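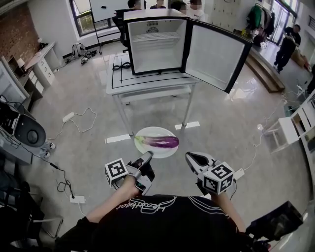 Section 5: Storing Food in the Mini Fridge

5.1 Before first use
1. Place the fridge on a level table that bears its weight without rocking.
2. Leave enough room at the side for the door to open fully. The door may extend past the edge of the table, as shown.
3. Wipe the interior and the wire shelf with a soft, damp cloth. Dry both thoroughly.
4. Close the door and allow the fridge to run for 16 hours before any food is put in.

Note – The vent on the back wall of the interior must remain clear at all times.

5.2 Whole vegetables
1. Select vegetables that are firm and free from cuts. Do not wash aubergines before storage.
2. Carry each item to the fridge on a plate. Long items, such as an aubergine, should be laid flat.
3. Open the door fully before loading.
4. Place the item on the wire shelf, clear of the back wall. Stalks should not be trimmed.
5. Close the door and check that the seal meets the cabinet on all sides.

Caution – Do not force the door shut against a long vegetable. Turn the item or store it elsewhere.

Aubergines should be used within five days. Remove any that have become soft.

5.3 Cables
Keep spare cable away from the door. Switch off at the wall before moving the fridge.

Replacement shelves may be ordered from Prillden under part number 486.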